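As máquinas já arrumam a casa? Galeria de uma mesa por arrumar

Quem acompanha esta página há mais tempo sabe que a pergunta volta sempre, normalmente por volta de dezembro, quando a loiça se acumula e alguém na família suspira que já devia haver um robô para isto. A resposta curta continua a ser «ainda não, mas quase em algumas coisas», e a resposta comprida é a que me dá mais gosto escrever, por isso sirvam-se de um chá e tenham paciência comigo.

Desta vez andámos à volta de uma tarefa que parece de brincadeira: levantar uma mesa. Nada de passar a ferro nem de dobrar lençóis de elástico (esses, confesso, também me vencem a mim). Só pegar em coisas diferentes e pô-las noutro sítio. O trabalho é do projeto Modov, feito em simulação, e quem já montou uma cozinha virtual sabe que ela tem uma vantagem enorme sobre a minha: o que cai ao chão não se parte.

O Modov guarda um catálogo de 2.278 objetos e vai baralhando as mesas, os tampos e as luzes, para que o braço não decore uma única cozinha e depois se atrapalhe na do vizinho. Gosto muito desta ideia, porque as casas verdadeiras também são assim: há sempre uma peça que não combina com nada e que ninguém tem coragem de deitar fora.

A bola e os dois dedos

Uma coisa redonda é logo um problema simpático. Nós abrimos a mão, ajeitamos a palma e nem pensamos no assunto, mas uma garra de dois dedos tem de ficar bem centrada, senão empurra a bola em vez de a agarrar. Esta é grande e escura, com uns furinhos juntos perto do topo e um redemoinho creme de que gostei bastante, e os dedos ainda não a têm entre eles.

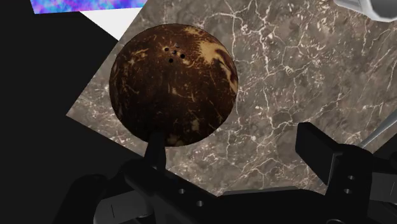
O resto da mesa

Se a bola pede pontaria, uma mesa com várias peças pede juízo. Um chapéu castanho de copa alta, parecido com os dos exploradores dos filmes antigos, não se pega como se pega num copo: a copa é larga, a aba foge, e o botãozinho lá em cima é uma tentação em que eu própria cairia. O copo cinzento é mais fácil, a tigela escura quer cuidado por ser baixa e aberta, e os utensílios compridos, meio tapados pelo chapéu, são daqueles que até uma pessoa com pressa deixa para o fim.
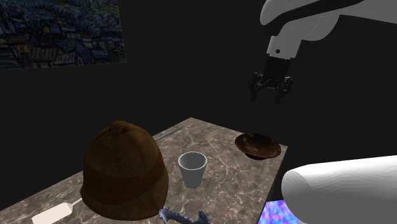
Imagens: simulação do projeto Modov. Seleção e textos da galeria: Lunetti, cadernos de casa e oficina.

Reparem na distância entre o chapéu e a tigela, porque é nela que se joga muito do trabalho. O braço tem de chegar a uma peça sem varrer a outra pelo caminho, e isto, que qualquer criança aprende a fazer à custa de uns copos entornados, exige à máquina uma conta bastante séria. Quando o objeto está encostado à borda, a conta ainda aperta mais.

E então, já podemos contar com eles? Na oficina, em parte. A Uzor, que faz pequenas peças de encaixe, já tem um braço a passar material de um tabuleiro para outro, sempre o mesmo tabuleiro e quase sempre a mesma peça, e as pessoas de lá estão contentes com ele. Em casa é outra conversa. A Basance, que monta cozinhas e tem acompanhado estes ensaios com curiosidade, deixou-nos 43 tarefas domésticas numa lista, do escorrer a massa ao guardar as tampas, e pediu que disséssemos quais entregaríamos hoje a uma máquina sem ficar por perto. Entregámos cinco, e uma delas com alguma hesitação minha.

Não é pouco! Há uns anos eu não teria entregado nenhuma. O que mudou foi sobretudo a quantidade de treino: cada versão do sistema passa por cerca de 4.000 mesas simuladas antes de lhe pedirem contas, e uma pessoa, por muito arrumada que seja, demoraria uma vida a levantar tantas. Falta depois a passagem para a mesa a sério, com migalhas, toalha enrugada e um gato em cima, e aí ainda há muito que aprender.

Para a próxima galeria queria juntar gavetas e armários, que me parecem o verdadeiro teste da paciência, humana ou mecânica. Se tiverem em casa um objeto que julguem impossível de agarrar com dois dedos, escrevam-me a descrevê-lo, que eu faço chegar as melhores sugestões ao pessoal do Modov. O meu espremedor de citrinos já está na lista.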